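The Other Slipper

Juwita Tarigan had been told the slipper was lucky, and she didn't believe it.
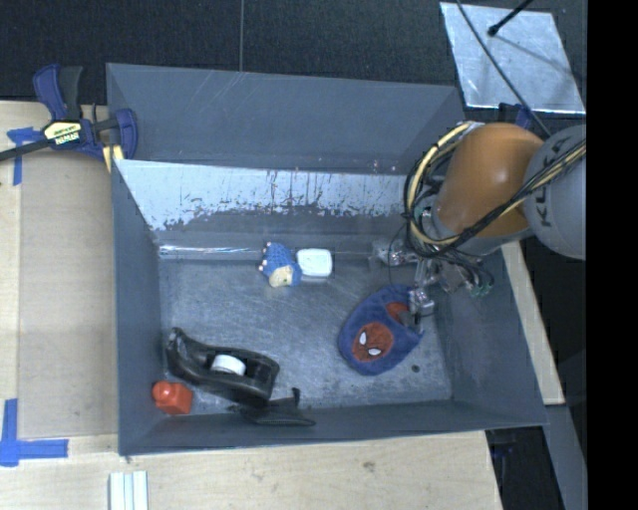 The blue slipper in the grey bin.

'Lucky for who?' she said.

Uldis Rozīte shrugged. He had worked at Gedton for 20 years and believed in most things, including the horoscope in the free paper and a tea his sister sent him for his knees. 'It came in on its own,' he said. 'One slipper, no bag, no label. Next morning the Rathore order turned up, 291 boxes, and we kept our jobs.'

'The Rathore order was late. It was always going to turn up.'

'So you say.'

She looked down at it. Spider-Man stared back from the toe, red and round-faced, with his two white eyes. It was a soft thing, made for a cold floor, and the metal under it was scratched all over. She supposed there was a child somewhere walking about with one warm foot, which didn't sound lucky to her.

'Has anyone tried to find the other one?'

'You can't do that,' said Uldis. 'Then it's just slippers.'

In May she rang the returns desk at Ernon and waited through 66 minutes of pan pipes. The woman who finally picked up had no record of a slipper, blue or otherwise, and asked whether Juwita was sure. Juwita said she was looking at it. The woman said people often thought that.

She put the phone down and told Uldis it had been a waste of a morning.

'Is it still in the bin?' he asked.

'Where else would it be?'

'Well, then,' he said, and went to put the kettle on. Juwita stayed where she was – only for a minute, and only to check the stitching – and then she asked it, under her breath, for a Friday off.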